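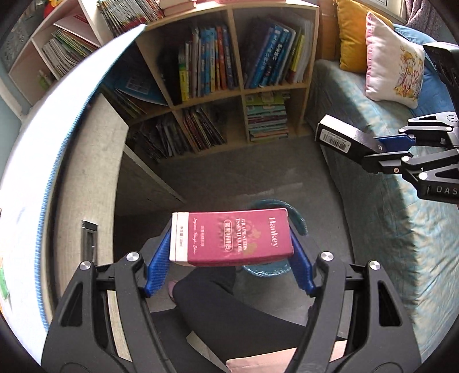

Surely, one subscriber wrote after the last issue, a robot that can't put a cardboard box in a bin without being shown 805 times has no business in anybody's house. The same message went on to suggest that the money would be better spent on a second bin.

We passed this on to the Esbridge group, who took it well. They pointed out that the 805 demonstrations cover picking up, turning over, passing across and letting go, and that most of the trouble is in the letting go. They also said they already have a second bin.

What a gripper does when it stops gripping

Readers who have been with us for a while will remember Skakula, the pair of hand-held grippers that Esbridge uses to collect its demonstrations. A person sits down, takes one in each hand and gets on with a dull household job while the grippers record what the jaws are doing and what they can see. No robot arm is needed until much later, and that suits everyone, the arm being heavy and the stairs at Esbridge being what they are.

The new work is on small cartons: the sort that lip colour and little bottles of oil come in. Cartons look easy. They have flat sides and square corners, and they stay where they are put. They are also thin card wrapped round not very much, and a gripper that holds one firmly enough to be sure of it will soon be holding something flatter. The grapeseed oil carton at the top of this item, held by its two ends between blue pads, is a fair sample of what the group has been dealing with. Squeeze along its length and it puts up with a good deal. Squeeze it across the middle and you have an envelope.

So the first question was how hard to hold on, and the first answer was to copy the people. This went badly. People holding a box through a gripper grip too hard, then notice, then ease off, then worry and grip again. A policy trained on all of that learned to do all of that, with great fidelity. One early version would pick up a carton, hold it over a waste bin and fidget. It looked like someone trying to remember whether they'd been told to keep the receipt.

The method

Their fix is called Flotex, and its main idea fits on the back of a carton. Each demonstration is cut wherever the jaws change direction, from closing to opening or the other way about. The cuts are then sorted by whether the carton moved afterwards. If the jaws opened a little and the carton stayed exactly as it was, the person had been gripping harder than they needed to, and the stretch before the cut counts for less in training. If the jaws opened and the carton shifted, the person had found the edge of what was safe, and that stretch counts for more.

You will notice that this rewards the near misses. The group noticed it too, and argued about it for most of a spring. The case in favour is that a demonstration in which nothing ever slips tells you only that the grip was enough, and not how much of it was wasted. The case against is that you are building a training set out of moments when somebody said "oops". Both sides seem to have been right, and the compromise in the paper is a cap on how much any one near miss may count.

There is a further rule for work with 2 grippers at once. When both hands hold a carton, whichever carton is moving gets the weight and the other is treated as parked. The parked hand turns out to matter a lot in the raw recordings, where it drifts. People forget about it. They lean, they look at the other box, and the parked carton tips over at an angle that no sensible person would choose. Flotex leaves these stretches in but marks them as idle, so that the robot learns the drift isn't the point of the exercise.

The tall black lip colour box in the next picture shows another headache. It is being held upside down by its sides, with a thin white crease running diagonally down the right of it. A creased wall gives way sooner than a clean one, and the same grip that is gentle on a new box may be too much for this one. The magenta and white box in the other gripper is a different shape again. Esbridge's collectors were told to use whatever cartons they had and not to tidy up the selection, an instruction that was followed with more enthusiasm than the rest of the handbook. 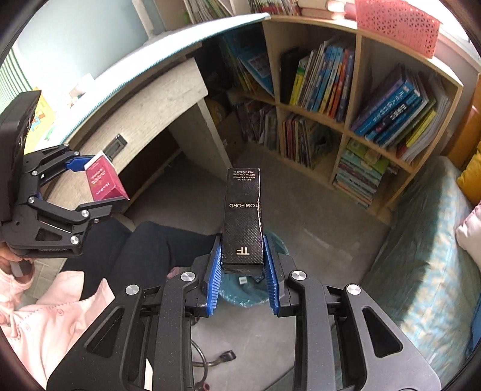
How it did

The test was 100 attempts on an arm that had never seen the cartons before, spread over 3 rooms with different furniture and different light. A success meant the carton was picked up, turned, held over a bin and released into it, with no new creases on inspection. Without the weighting, the policy managed fewer than half. With it, the policy managed well over half, and nearly all of the remaining failures were cartons that were dropped a little early and landed on the floor beside the bin.

We asked whether that counted as worse than crushing them. Opinion was divided. The engineers would sooner have a box on the floor, as a box on the floor can be picked up again. The person who lives with the bin took the other view.

Mekonnen, the Esbridge spin-off that builds the finger pads, has been given the results and is now working on a softer pad for the lower half of the jaw. We are told the hardest part so far has been agreeing on a shade of blue.

What it doesn't show

The cartons in the test were empty or nearly so. A full one behaves differently, and nobody should read the result as saying much about bottles. The weighting also needs a camera that can tell whether the carton moved, and strong sunlight on a glossy face will fool it now and then: the glare slides and the software believes the box did. The group's present advice is to draw the curtains, which we pass on without comment.

The recordings will be released with the paper. Anyone who wants to sit through them is welcome to, though we did a good stretch of it on Tuesday afternoon and would recommend a biscuit.

Recent items
Why the drawer always wins
Folding a towel, part two: the towel's reply
Skakula handles: a note on sore thumbs
Reader survey: what would you let it touch?

Contact the newsletter desk at Esbridge | © 2024 Esbridge | Issue of 21 June 2024 | Back to top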